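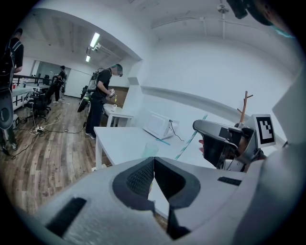 MODACH, November 23, 2022 — Paruvon today released Flulora 2, a revised version of its low-odor floor sealer for concrete in storage and light commercial buildings.

The new formula cures to foot traffic in 16 hours at room temperature. It is supplied as a two-part kit and is mixed on site with a standard paddle. Coverage is 714 square feet per kit on troweled concrete. Broom-finished surfaces take more material, and a test patch is advised before ordering.

Flulora 2 replaces the original Flulora, which will remain on sale until March. The two products should not be mixed or applied over each other without sanding. Existing storage limits still apply: kits must be kept above freezing and used within one year of the fill date printed on the lid.

Orders are handled by Dekker, the regional distributor, under part number 852. Data sheets and safety sheets are sent with each order and can also be requested from the Paruvon sales office in Modach.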